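4.2 Recording a kitchen session

Read section 4.1 first. The Flulo gripper must be charged and its card must have room for at least 700 clips.

1. Set the table against the backdrop. Clip the fabric along its top edge and pull out the worst of the folds.

2. Lay out the items on the task card. Small items go toward the back unless the card says otherwise.

3. Hold the gripper over the table with the fingers open. Check the preview: both finger markers must be in view and readable.

4. Make the mapping pass. Move slowly from left to right, then up and down, and finish where you began.

CAUTION: Do not move the table or the backdrop after the mapping pass. If either one shifts, repeat step 4. 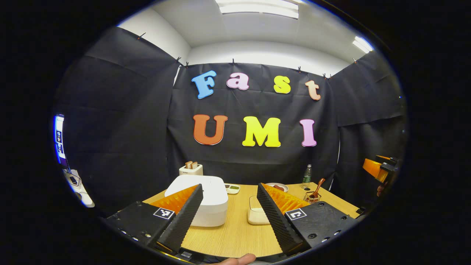
5. Press the side button once and wait for the tone. Start each clip with the fingers open and nothing between them.

6. Do the task at an even pace. If you drop an item, keep recording, pick it up and carry on – recoveries are useful to the model.

7. Press the button again to stop. Put the items back in new positions before the next clip.

Note: With two grippers, start both within 11 seconds of each other. The Stestance software lines up the clocks on import.

Note: Ceiling lights stay on for the whole session. A change in brightness partway through a clip can spoil the tracking.

8. Import the card and look at the tracking report. A full set is 3000 clips, and training can begin at 2770 if the rest were rejected for tracking loss only. Send other rejects to Dae-han Yoo with the session number.

4.3 Cleaning the finger markers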